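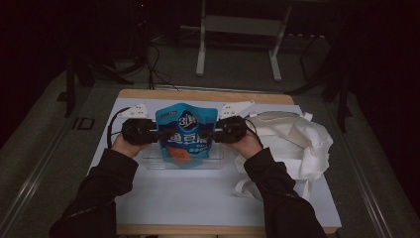
Snack share table returns in January

The snack share table at the Trimasville community hall will be back for the first week of January. Bring something from your local grocer that your neighbours may not have tried, and take something home in exchange. Last year's table moved more than 600 packets, and the leftovers went to the after-school program.

A few rules are the same as before. Everything must be factory sealed and inside its best-before date. If the label is in a language other than English, please write the name of the snack and its main ingredients on one of the white cards at the door. Fish, shellfish, nuts and sesame need to be listed in capital letters. Home baking can't be accepted, but there is a separate cake stall at the autumn fair.

Chilled items are fine if they arrive before 10 a.m., when the fridge is switched over to the lunch group. Anything that needs freezing should stay at home.

Orla Fahy is looking after the cards and would like help from people who read Chinese, Tamil or Spanish. Teófilo Ñahui has the Spanish labels covered for the morning, so afternoons are the gap. Leave your name at the front desk or in the Poteck Street drop box.

Parking is behind the hall, off Jayasinghe Lane.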